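Grout (tiling)

Grout is a mortar-like material used to fill the joints between tiles after they have been set. It closes the gap against dirt and limits the movement of water toward the backing. It also supports the tile edges and takes up small differences in tile size. Grout is distinct from the adhesive or mortar bed under the tile, although the two are often based on the same binder.

Composition

Cement grout consists of portland cement, water, pigment and, in wider joints, fine sand. Unsanded grout is used in narrow joints, where sand grains would keep the material from packing to full depth. Most dry mixes sold today include a polymer powder, which lowers water absorption and improves the bond to dense tile bodies such as porcelain.

Epoxy grout is made from a resin, a hardener and a filler. It absorbs very little water, resists most food acids and is harder to work than cement grout, with a short open time once the parts are combined. Furan grout, a related type, is found mainly in chemical plants and dairies. 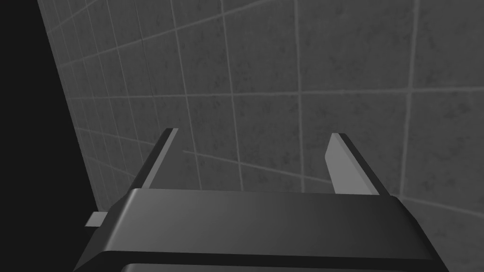 Ready-mixed grouts, usually based on acrylic or urethane, are supplied in a pail and cure as they lose water or react with air. They keep a uniform color because nothing is measured on site. Curing can be slow in a closed room, and many makers exclude them from showers for the first several days.

Joint width

The width of a joint depends on the variation in size between tiles of the same lot. Pressed tiles that have been ground after firing can be set with a joint of 2 mm. Handmade and extruded tiles need more, and a joint of 4 mm is common for extruded ware on walls. Butt joints, with no gap at all, leave no room for grout to enter and tend to chip at the edges when the wall moves.

Joint color affects how regular a surface looks. A grout close to the tile color hides small errors in layout, while a contrasting one makes the grid plain and shows every shift in alignment. 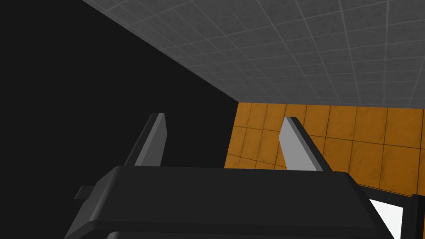
Tamara Stoica argues in The Narrow Joint that color is chosen too late in most projects, after the tile has been ordered and the joint width fixed. In her view the three decisions should be made together on a sample board, and the board should be left to cure fully before it is judged, as cement grout lightens while it dries.

Mixing and application

Powder is added to clean water and stirred slowly to keep air out. The mix is then left to stand, or slake, and stirred again. Adding water after slaking weakens the grout and is a frequent cause of pale, dusty joints. A rubber float is used to press the grout into the joints, held at a low angle to fill them and at a steep angle to cut off the excess. Strokes run diagonally so that the edge of the float does not drop into the joint.

Haze is removed with a damp sponge once the surface has firmed up. Inside corners and changes of plane are left free of grout and filled with a flexible sealant - silicone in wet areas, acrylic elsewhere.
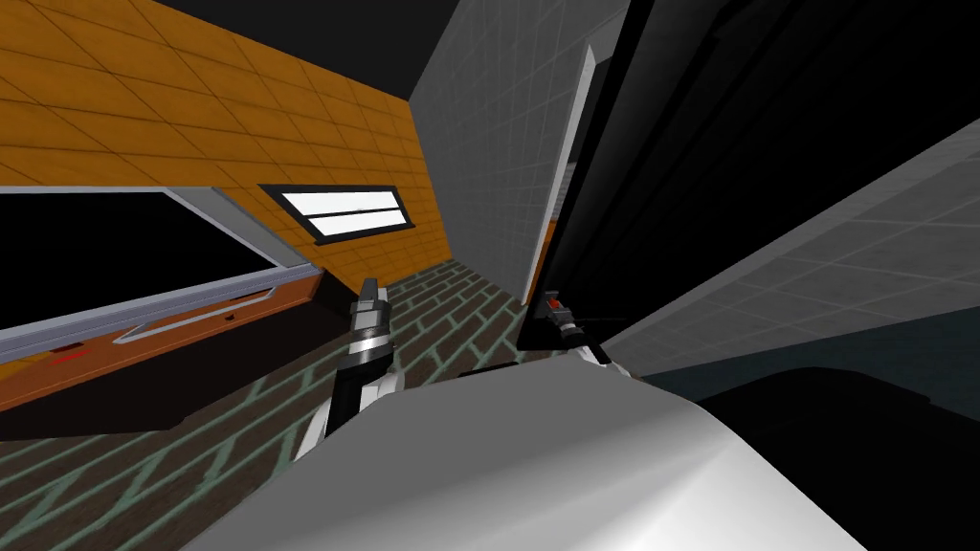 Too much attention goes to the float and too little to the sponge, in the opinion of one tile setter quoted in the Torkuritz trade bulletin of 2021-11-13. The same setter held that a sponge wrung out twice leaves a better joint than any additive, and that rinse water should be changed before it looks dirty.

Defects

Efflorescence is a white deposit of salts carried to the surface by moisture. It can be brushed off or treated with a mild acid cleaner, but returns if the source of water remains. Pinholes come from air trapped during mixing. Cracks along a whole row usually point to movement in the backing, and regrouting alone does not cure them.

Uneven color, or shading, has several causes, including too much water in the sponge, tile bodies of different absorption and spacers left in the joint. The Shearer laboratory compared 170 cement grout panels and linked most cases of shading to cleanup water. Its findings were published as Report 3689.
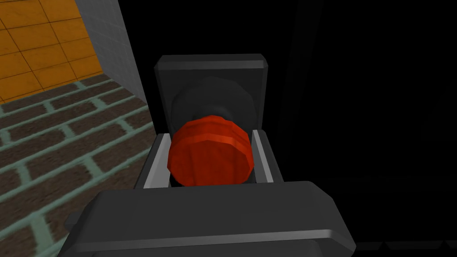 Stoica has questioned the report on the ground that every panel was cured flat. On a wall, she wrote, water drains to the lower joints, and shading there follows a pattern that a flat panel cannot reproduce. A reply printed in October accepted the point for glazed tile but not for unglazed.

Maintenance

Cement grout may be sealed with a penetrating sealer after it has cured. Epoxy grout does not need sealing. Neutral cleaners are suitable for regular use on both types. Vinegar and other acids gradually dissolve cement grout and roughen its surface, which then holds more soil.

See also

Tellelden joint test
Thinset mortar
Tile spacer
Zumstead float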